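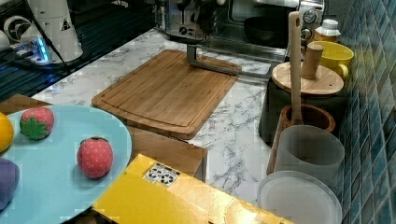

Toy strawberries and a bamboo cutting board on the practice counter at Nurstead

About Us

Hi, and welcome to Nurstead! We run a commissary kitchen, so if you've had a boxed lunch at a meeting or picked up a fruit cup from an office fridge in our part of town, there's a fair chance we packed it. I started the place in a rented church kitchen with one oven and a very patient landlord. We're now a crew of 70, we have our own building on the Puscombe road, and the ovens have multiplied.

I've been asked to rewrite this page because the old one still said we had no robots. So, an update.

How we got into automation

It started with wrists. Portioning fruit and lifting trays is the same few motions all morning, and by the time the lunch orders go out you feel it. We had good people leaving for jobs that paid less and hurt less, and I couldn't blame them one bit. I'd done that line myself for years and I still can't open a pickle jar on a cold morning.

We looked at the big machines first. They're made for places that pack one thing all year long, and our menu changes every week, sometimes twice if the peaches are bad. What we needed was something that could cope with a plate here and a bowl there, on an ordinary counter, next to ordinary clutter. That's how we ended up talking to Lurum, a small outfit that sets up robot arms for kitchens like ours. They've been with us since January of last year and they put up with a lot of questions (mostly mine).

The practice counter

Before any new job goes near the packing line, it gets tried out in the practice kitchen, up the stairs from the loading dock. It has a marble counter, blue-green tile along the wall, a toaster oven, a wooden spatula in its holder, cups, canisters - the stuff you'd find in anybody's home. The fruit is toy fruit. A real strawberry is soft and costs money, and after a morning of being picked up and put down it's jam. Toy ones can be moved from plate to board all day and then go back in the drawer.

Our line crew does the teaching up there. I want to be clear about that, as people tend to picture engineers in a glass room. Anyone who has been here 10 weeks can sign up for a practice shift, it pays a bit more than the line, and the folks who are good at it are usually the ones who were good with their hands to begin with. They know that you don't grab a berry by the leafy end and hope. Getting that into a machine takes a long time and a good deal of muttering.

The scheduling software is called Tsai, and it decides which station gets which order. It was a pain for the first month. It kept sending the salads to whichever table was farthest from the fridge. We've made our peace with it since, and the crew can override it with one tap, which they do plenty.

What has changed for the people here

Shifts are shorter. The early crew used to start at 4 a.m. and now starts at 6, and if you've ever had to get a kid to school after a 4 a.m. start you know what that's worth. Regular shifts are capped at 8 hours. Tray lifting on the two big orders is done by the arms, and people rotate off repetitive work before lunch.

Some things went the other way, and I'd sooner you read it on our page than hear it in the parking lot. It's a quieter room than it used to be, and a few of the old hands miss the talk down the line. Three packing jobs were retired as those folks moved over to delivery and the practice kitchen, and one of them didn't care for the new work and went back to restaurants. We made a promise at the start that nobody would be let go over a machine, and we've kept it. We also got the training pay wrong in the beginning. The crew told us so, loudly, and it's fixed.

What hasn't changed

The food! Recipes are still tasted by people, seasoning is still done by people, and every box gets looked over before the lid goes on. We turn down orders over 200 boxes if they come in the night before, same as always, so please call early. I'll still be the one picking up the phone most mornings.

Come see us

We give tours on the first morning of each month, at 9:30, and school groups are very welcome. Closed-toe shoes, please, and hair tied back. You can try the practice counter yourself and have a go at the strawberries - it's harder than it looks. We're hiring for the line and for delivery right now, and you don't need any experience with robots. Stop by the front office for a form, or call and we'll mail you one.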